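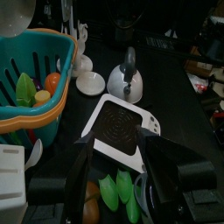
4. Splitting a scanned batch into separate files

This section applies to Doltlow Desktop with the Mivex scanning module installed. It explains how to divide one long scanned file into separate documents and save each under its own name. To join files together, see section 5.

4.1 Before you begin

Confirm that you hold the Editor or Administrator role. Users with the Reader role can open a batch but the Split command will be greyed out.

Check that the batch has finished importing. A batch still in progress shows a clock symbol beside its name in the Inbox list.

The split window displays a maximum of 100 pages. Longer batches must first be divided in half using Batch > Divide, and each half processed in turn.

CAUTION: Splitting removes any digital signature held in the original file. If the signature must be kept, store a copy of the original in a locked folder before going further.

4.2 Splitting at separator sheets

1. Open the Inbox and select the batch.

2. Choose Batch > Split. The split window opens with the pages shown as thumbnails.

3. Under Split method, select Separator sheet. The standard separator is a blank page with a Stikon barcode in the top right corner.

4. Set Barcode margin to 8 mm. Offices that print their own separators may need a larger value.

5. Select Remove separators after split if the sheets are not to appear in the finished files.

6. Click Preview. A blue line marks each point at which the file will be divided.

7. Drag any line that is in the wrong place, or press Delete to remove it. To add a line, click between two thumbnails and press Insert.

8. Click Apply.

Note: Preview makes no change to the stored file. You may close the window at this stage and return later — the position of the lines is kept until you sign out.

4.3 Naming the new files

New files take the name of the batch followed by a number. To use a different pattern, open Settings > Naming and build one from the fields listed there. Date, department and page count are available to all users. The client number field appears only where the Matić records connector has been set up.

File names may not contain a slash, a colon or a question mark. Accented letters are accepted, but some older network drives will not display them correctly.

If two files would receive the same name, Doltlow adds a letter to the second. It does not overwrite.

4.4 If the split does not work as expected

No blue lines appear: The barcodes have not been read. Rescan one separator in greyscale and click Preview again. Faded or creased sheets should be reprinted.

Lines appear in the middle of a document: A barcode on an ordinary page has been taken for a separator. Select Match exact code and enter the code printed on your sheets.

"File in use" message: Another user has the batch open. The name of that user is shown at the bottom of the Inbox.

Error 2: The destination folder is full or has been moved. Choose another folder under Settings > Output, then click Apply again.

Requests to change the default separator code should be sent in writing to the system administrator, Jairo Mosquera. Changes are applied during the Sunday maintenance period, and separators printed with the old code will not be recognised after that time.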